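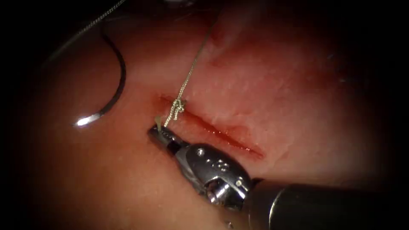

Progress report on the comparison of needle drivers and controllers
Submitted by Kumaresan Kaimal, Lukthorpe, 3/6/20

Work during the period concentrated on the second work package, in which two jaw types are tried with the Mesovine controller on interrupted suturing. The bench was ready for use in May, as set out in the revised plan. Recording has continued since then, and the log now holds 3,172 entries, each covering one grasp or one handover of the thread.

The narrow jaws remain the preferred option for holding short tails. The Lobo jaws grip more firmly but have marked the braided thread in several trials, and the supplier has been asked for a set with a finer surface.

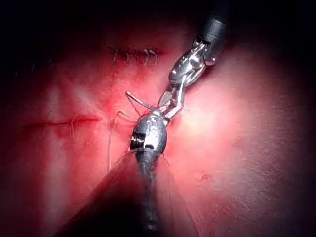 Handovers between the two instruments account for most of the time lost. Keerthana D'Souza has reviewed the log and attributes the delay mainly to the controller's response when the tips are close together. A slower approach setting was introduced and will be kept for the remaining trials.

Spending is within budget, apart from the Clusten camera mount, which was delivered three weeks late and invoiced with additional carriage. We request approval to move four days of technician time from work package 3 to cover the repeat trials. No change to the end date is sought.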